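Home > Textbooks > Packaging and Everyday Materials > Sample Chapters

CHAPTER 8
The Bottle on the Windowsill

I keep a water bottle near the window in every room I work in, and I've done it for so long that I stopped seeing it as a package at all. It was just where the water was. Then one June I was writing the first version of this chapter, stuck on the opening (as usual), and I picked up the bottle, gave it a squeeze, and listened to it crackle. I squeezed it again. I probably wasted half the morning doing that, and by lunch I had two pages of notes about a thing I'd been throwing in the recycling bin for most of my adult life.

So we start Part Two with the plain single-serving water bottle. In the last chapter we looked at boxes, and boxes are wonderfully honest things to study. You can unfold one, lay it flat on the table and see every decision somebody made. A bottle doesn't unfold. You have to learn about it by handling it, by cutting one up (we'll get to that, bring good scissors), and by asking why it's shaped the way it is when a smooth tube with a lid would hold the same drink.

If you can, get hold of a bottle before you read on. Any brand, full or empty, although full is better for now. Set it on the desk next to the book. I'll be asking you to squeeze it, tip it and unscrew it as we go, and the chapter makes a lot more sense with the real thing in your hand.

What we'll be doing

By the time you finish this chapter you should be able to name the main parts of a screw-cap bottle and say what each one is for. You'll be able to explain why the walls have ribs, why the cap has ridges, and why a closed bottle can pull itself out of shape overnight. You'll also do a small amount of arithmetic with volumes, nothing scary, and you'll run two tests at home or in the classroom. Words in the margin list are the ones I'd learn by heart: finish, thread, neck ring, shoulder, rib, base, headspace.

A note on "finish," which always trips people up. In the bottle trade, the finish is the top part, the bit with the threads where the cap goes on. It's an old word left over from glassmaking, when the top of the bottle was the last thing to be made. With plastic bottles it's formed first, before the rest is blown to shape, so the name now makes no sense whatsoever. We're stuck with it!

8.1 Light, thin and still standing

Pick up your bottle by the middle, with your thumb on one side and your fingers on the other, and press gently. Feel how it pushes back? Part of that push is the plastic, and a surprisingly large part of it is the water. Water hardly compresses, so as long as the cap is on and the bottle is full, the wall has something solid to lean on. Pour a third of the water out, put the cap back on and press again. Much softer. Now take the cap off and press once more (over a sink, please) and you'll find there's very little bottle there.

The wall is thin because plastic costs money and weighs something, and a bottling plant fills so many bottles in a shift that a tiny saving on each one adds up fast. At Prindivport, the filling plant we'll follow through Part Two, the people on the line told me that a bottle is at its strongest the minute it's capped, and that everybody after them gets a weaker one. I loved that. It's a good way to think about the whole life of the package: it gets carried, stacked, gripped, opened, half drunk, squashed into a bag and carried some more, and it has less holding it up at every stage.

Ribs are the cheap way to get some of that strength back. Fold a sheet of paper into a fan and it will hold up a book, while the same sheet laid flat across two cups will sag under a pencil. The rings pressed into a bottle wall do the same sort of job. They stiffen it against being squeezed in from the sides. They don't do nearly as much for a load pressing straight down from above, and if the ribs are deep they can even let the bottle squash like a concertina, so designers are always trading one against the other. When you stand a bottle up in daylight, every rib and every dent catches its own line of brightness, and you can read the shape of the wall without touching it.
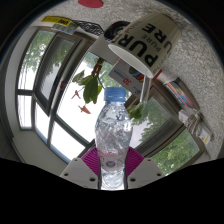 8.2 The cap is doing more than you think

A blue screw cap with little vertical ridges is such an ordinary sight that I'd bet most of us could draw one with our eyes shut. The ridges are for your fingers. A smooth cap with a drop of water on it is miserable to open, and ridges give the skin something to catch on. They help in the factory too, where the machine that tightens the caps also needs something to hold.

Look inside the cap once you have it off. There's a thread, the same kind of spiral you'd find on a jar lid, only finer, and there may be a thin raised ring that presses into or against the mouth of the bottle. That ring does the sealing. The thread only pulls the cap down hard enough for the ring to do its work. I had these two jobs mixed up for years, and I still see it written the wrong way round in classroom handouts.

The trial bottle we'll use for our numbers is a 500 milliliter one from Ekel, a small bottler, with a Chiriac cap. Five hundred milliliters is the volume of water you're paying for, and the bottle has to hold more than that. The gap between the top of the water and the underside of the cap is the headspace, and in this bottle it comes to 30 milliliters. Here's the arithmetic I promised:

Volume of water + headspace = total volume inside
500 mL + 30 mL = 530 mL

See, that was painless. We'll come back to that 30 in Section 8.4, when we put the bottle in the refrigerator and watch what the trapped air does. Air shrinks as it cools, the thin wall gets pulled in after it, and you end up with a bottle that looks as if somebody had sat on it.

Try it: the squeeze test

You need one full bottle, a measuring cup marked in milliliters, a ruler and a friend.

1. With the cap on, have your friend hold the ruler across the bottle at its middle. Write down the width.
2. Press from both sides with one finger and one thumb. Write down the new width.
3. Unscrew the cap, pour 100 mL into the measuring cup, and put the cap back on.
4. Press again, as close to the same strength as you can manage, and write down the width.
5. Keep going, 100 mL at a time, until the bottle is empty.

Make a graph with the water left in the bottle along the bottom and the squeezed width up the side. Don't worry if your points wander a bit, mine did, and fingers get tired. If your bottle makes a loud pop at some point and a dent stays in it, make a note of where that happened and use the same bottle for the second test in Section 8.3. Drink the water or give it to a plant.

Before you go on

Put the cap back on your empty bottle and try squeezing it one last time. Then look at where it gives way. Is it at a rib, between two ribs, or up by the shoulder? Jot your answer in the margin, in pencil, and keep it for the next section, where we cut the bottle open and measure the wall in all three places.

Jolley Schoolbooks | Sample pages for classroom preview | Contact us | Back to top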